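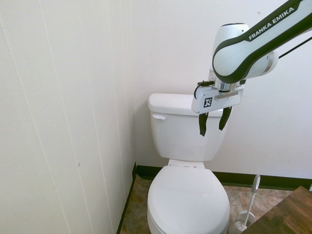 Small Bathroom Layout and Cleaning Access: Project Report

Abbas Mazandarani and Huia Waaka
Building Services Studio, Kellmont

Last updated: July

1. Purpose

The project looked at how the layout of a small bathroom affects the work of keeping it clean. The room studied is on the ground floor of the Folatthorpe building. The report covers the toilet corner only. The sink and door side are covered by the second group.

2. Room and fixtures

The toilet is white, with a rectangular tank set against the back wall and a flat tank lid. The flush handle is on the upper left of the tank front. The wall to the left is white and paneled, with faint vertical seams. The back wall is plain and off-white. A dark green baseboard runs along both walls and meets in the corner behind the toilet. The floor is mottled brown and beige tile. A toilet brush stands in its holder on the floor to the right of the toilet.

3. Method

We measured the room twice with a steel tape and used the second set of readings where the two differed. The width at the toilet end is 2000 mm and the length is 3145 mm. Ceiling height is 2875 mm. A strip 1000 mm deep, measured out from the back wall, was marked on the plan as the test area.

Each of us then cleaned the test area by the same written procedure: tank top, handle, lid, seat hinges, bowl exterior, baseboard, floor. One person cleaned while the other recorded start and stop times for each step. The brush holder was lifted before the floor step and put back after it. The same cloths and the same neutral cleaner were used in every run.

4. Results

The flat surfaces took the least time. The tank top was wiped in one pass. The seat hinges were slower, as the cloth had to be folded and worked in from each side.

The longest step was the baseboard behind the toilet. Neither of us could reach the corner with a flat hand, and both changed to a cloth wrapped over a ruler. Huia's times for this step were shorter than Abbas's in every run. We put this down to arm length and did not correct for it.

Lifting the brush holder added little time, but it was forgotten in one run, which was thrown out and repeated.

5. Discussion

The Ishida layout guide used in class treats floor clearance beside the toilet as the main factor in cleaning access. Our times point to the space behind the bowl as well. A wall-mounted brush holder would remove one step from the procedure. We drew this option in the Vistavska plan set, sheet 2, with the holder fixed on the right side.

Only two people did the cleaning, and both knew the procedure in advance. Times for a new cleaner would probably be longer. The second group's readings for the door side have not yet been merged with ours.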